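Zondham Neighborhood Garden Club
Minutes of the February meeting

Etenesh Beyene opened the meeting at 7 p.m. and thanked everyone for coming out in such miserable sleet – and Mai for the ginger cookies, which were gone before the roll was read.

The minutes of the last meeting were approved with one fix: the seed order came to $737, and we had written it down wrong.

Mesfin Birhane gave a long and very happy report on the Cledeck Street beds. The garlic is up, the leeks came through the cold, and he would dearly love help moving compost once the ground softens. A good talk followed on whether to try sweet potatoes again after last summer's sad little crop. We agreed to give them 2 beds and see.

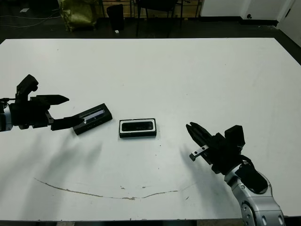 Etenesh then brought up the water line, and we went back and forth on it for quite a while. The Hivbridge quote is $982, and most of us felt that was fair, though Mai would like to hear from one more plumber first. Mesfin will make the calls before we vote.

The plant swap will be held in the church hall again. Please label your pots!

Meeting closed at 8:40 p.m.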